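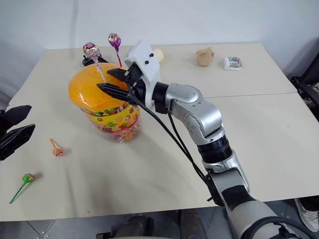 I finally got over to the Poirier Sweet Shop in Padness, which opened its new back counter in September, and I'm so glad I went hungry. The owners have brought back penny-candy style shopping, where you pick what you want one piece at a time and pay by the piece (no bags, no minimums!). It's all very old school, right down to clear jars with bright orange lids, the kind I used to beg my grandmother to open for me. I stood there for ages trying to choose between the sour drops and the butter toffee, and then I got both.

The shop carries 144 kinds of candy now, and a good chunk of it is made a few miles up the road in Vuneck. I'm told the toffee sells out by 3 most afternoons, so don't dawdle. A line was already forming behind me when I left, mostly kids from the Stirine Street school with their allowance in their fists – plus a few grown-ups who were clearly there for themselves.

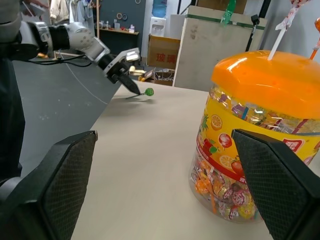 A green lollipop, still my favorite flavor after all these years.

Prices start at a quarter, and I walked out with a full paper sack for 7 dollars. The shop is at 683 Stirine Street, next to the shoe repair place, and there's free parking in back if you don't mind the potholes. They're also taking orders for holiday tins, and I've put my name down for the one with the toffee in it – my sister is getting the licorice.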